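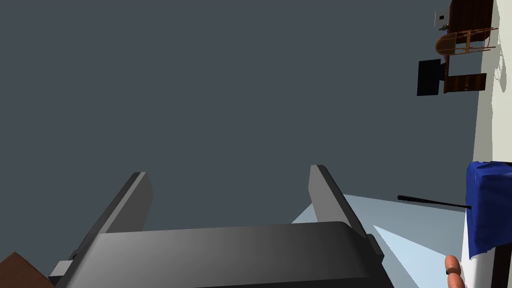
Drying hardwood slowly: Lorena Acuña on kilns, moisture meters and patience

By Misaki Noguchi
Wednesday, April 22, 2020

Lorena Acuña has run the drying side of the Carrasco timber yard since the older of its two kilns was installed. The yard buys green hardwood, stacks it under cover and sells it to joiners once it has reached 10 per cent moisture content. She measures that figure in the middle of the board.

"The surface reading tells you what the weather did last week," she says. "I want the core. If the shell is dry and the core is wet, the board is under stress, and the joiner finds that out when he rips it down the middle and it closes on the saw."

Her schedules are conservative. Thick stock stays in the open stack until it has lost its free water, and only then goes into the kiln at a low temperature and high humidity. Humidity is brought down in small steps, each tied to a reading from sample boards placed in the stack. The last load she finished took 491 hours in the kiln. Pascual Ulloa, who buys from the yard for his staircase business, once asked whether the time could be halved.

"I told him yes, and that he could have the firewood as well," Acuña says.

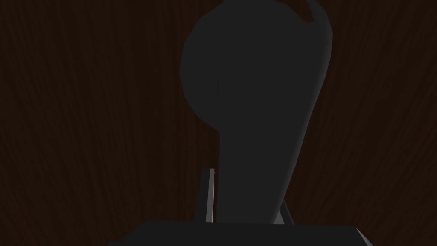

Surface checks are the fault she is asked about most. They are small splits that follow the grain, and they form early, when the outside of a board shrinks over a core that has not yet begun to. Dark timber makes them harder to find. On a reddish-brown panel such as the one shown, with fine darker lines running from top to bottom in long, wavering streaks, a closed check can pass for one more line of figure. There are no knots in it to draw the eye either. Acuña inspects dark boards with a lamp held low to one side, and wipes any doubtful line with white spirit. A check holds the liquid after the wood on either side of it has dried off.

"People run a thumbnail over it," she says. "A thumbnail is no use once the check has closed up."

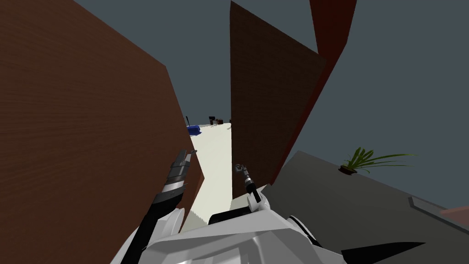
491 words | 2 min read

Stacking receives as much of her attention as the kiln. The sticks between layers are all planed to the same thickness and set directly above one another, so that the load passes straight down to the bearers. A stick set out of line puts a bend into the board above it, and the bend dries in. Weights go on top of every stack, because the upper layers have nothing else holding them flat.

She and Javiera Saavedra, who keeps the yard's records, disagree on end sealing. Saavedra would coat every board. Acuña seals the thick stock on the day it is sawn and leaves thin boards alone, accepting some loss at the ends.

"You trim the ends anyway," she says. "Wax costs money and so does the hour spent brushing it on."

At the end of each run comes conditioning. Moisture is put back into the kiln air for a short period to relax the shell, after which she cuts a fork-shaped test piece from a sample board. If the prongs stay straight, the load is released. If they pinch inwards, the kiln is shut again and the conditioning repeated.

Her advice to small workshops is to buy a meter with insulated pins and to leave new timber in the room where it will be worked.

"Two weeks at least," she says. "Then measure it again, and write the number on the board."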